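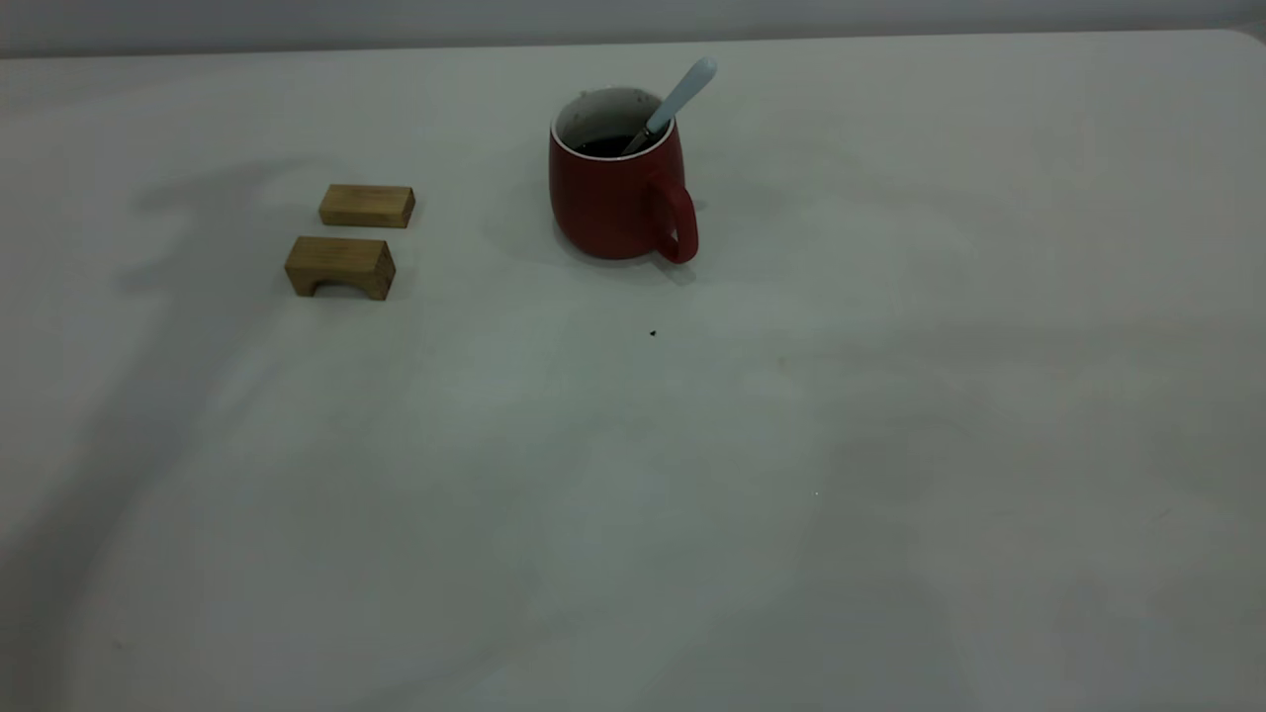
February 16, 2022
Perception notebook, tabletop segmentation, Wista cell
Entry by Baiba Grīnberga

Purpose: to determine why the Aris segmenter returns unstable masks on the white table when the lamps are at their present setting.

Setup: fixed camera, red mug with spoon, flat wooden bar, arched wooden block. Arm parked out of view. Exposure locked at the September values. Build 3209.

The segmenter was run on 641 consecutive frames without moving any object. The mug mask was stable throughout. The spoon handle was dropped in a number of frames; it is pale against a pale table and the depth return on it is thin. The two blocks were merged into one instance more often than they were separated. The planner then proposes a single grasp across both, and such a grasp must not be executed.

A further fault concerns the large soft shadow on the left. With the color threshold at 6, its upper edge is attached to the block mask and the footprint grows toward the near side of the table. At 3 the shadow is rejected, but the front face of the arched block becomes ragged. Neither value is acceptable as a default.

Action: the Wongsuwan plane fit will be applied before the color stage, so that anything lying on the table plane is removed first - shadows included. The collision margin around the mug remains unchanged until the spoon is tracked reliably. Colleagues using the Tunier planner branch are asked not to merge the new threshold file.

Open: whether the arch should be filled in the collision model or kept as a gap. The gripper team's view is required.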